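Stalholm Site Journal
Demonstration Program, Kodikara Project
Entry for November, closing session

The morning was given to the handover from Lourenço Salgado, who has completed his rotation on the remote station and left the controls in good order. He noted in writing that the left hand controller drifts slightly after an hour of continuous use and should be set back to zero at each break. I have added this to the opening checklist.

The target for the month remains 2000 accepted demonstrations. Our total stood at 2793 recorded attempts when I signed on at 8:30, but attempts and accepted demonstrations are kept in separate columns, and it is the second column that Prasano reviews. I reminded both operators of this. A recording in which the block is lifted and then lost is to be marked as an attempt and kept. It is not to be deleted by the operator, whatever the operator thinks of it.

We worked in sets of 50, with a change of operator after each set. Shafiq Pathirana took the first and third, and I took the second. The task is unchanged from last week: approach one block, close on it, lift clear of the rim, hold, and return. The person at the station chooses the block and must settle on it before the arm moves. I was strict on this point. When the operator hesitates above two blocks, the hesitation goes into the record along with everything else, and the model will learn to hover in the same manner. Shafiq asked whether a short pause should also be trimmed in review. I have referred the question to Tania Bhattacharjee and asked for a written answer.

During my own set I found that blocks lying close to the side wall take nearly twice as long as those in the open. The finger must come down between the block and the slope, and from the station one judges that gap poorly. My early recordings of this kind were slow and, on reading the log, uneven. I improved when I turned the wrist before lowering the arm and left it alone afterward. This should be written into the operator guidance, subject to approval.

At noon there was a short call with Centon concerning the second arm. Delivery has moved to the new year. I stated that our schedule does not depend upon it, which is correct for this phase - the next phase is another matter, and I said so.

In the afternoon we tried hand guiding for comparison, with the arm released and the operator moving it directly at the wrist. I have mixed feelings about the result. The motion is smoother and new staff learn it in minutes. On the other hand, the operator's forearm appears in a good share of the recordings, and the arm will have no such forearm beside it when it works alone. We stopped after a few trials and returned to the remote station. The hand-guided files have been stored in their own folder and are not part of the total.

Olga Riquelme has asked that 400 of the accepted demonstrations be set aside for testing and kept out of training entirely. I agreed, on condition that they be drawn from every operator and not only from the most practiced.

My eyes were tired by four o'clock and I closed the session a little early. The log is signed. Layout retained for the next operator:
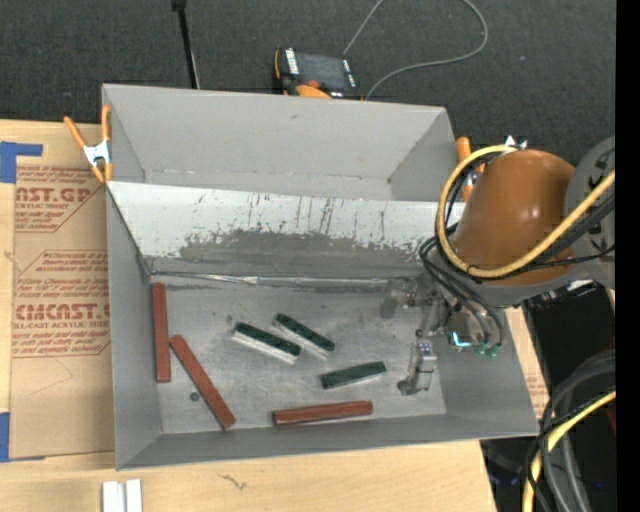
Piret Dzene wrote beneath this entry that she would sooner have slow demonstrations than hurried ones, provided the speed is steady from approach to lift, and that she wishes to see the wrist guidance in draft before it is given to new operators.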